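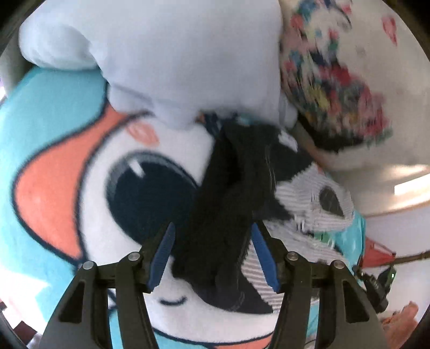 Re: [site-security] Bag checks at the Tresex gate

On 7/3/06 a list member wrote:
> We're being told to check every bag at the staff exit from
> the end of March. 1000 people through at shift change, 2
> guards. Has anyone done this without a queue out to the
> car park? Management likes the random button idea but the
> union rep isn't keen.

Quick one, on my break so excuse typos.

We had the same thing at Saarinen. Checking everybody lasted 2 weeks and then the guards were just waving people thru, so what's the point. Went to the button after that - press it, green you go, red you open your bag. No guard picks anyone, so no arguments about being picked on. Union came round once they saw managers had to press it too. Make sure yours do!!

Few things -

Get it in the site rules before you start. Ours wasn't and the first bloke who refused was quite right to.

Guard doesn't put hands in the bag. Owner moves stuff, guard looks.

Somewhere off to the side for it, with a screen. People hate having thier gear out in front of the whole shift.

Ours is the Prumex unit, set to 70 green out of every hundred, which was too many reds for us at first. Andier quoted as well but wanted a service contract on top. Can dig out the wording of our notice if you want it, it's on the other computer

Cheers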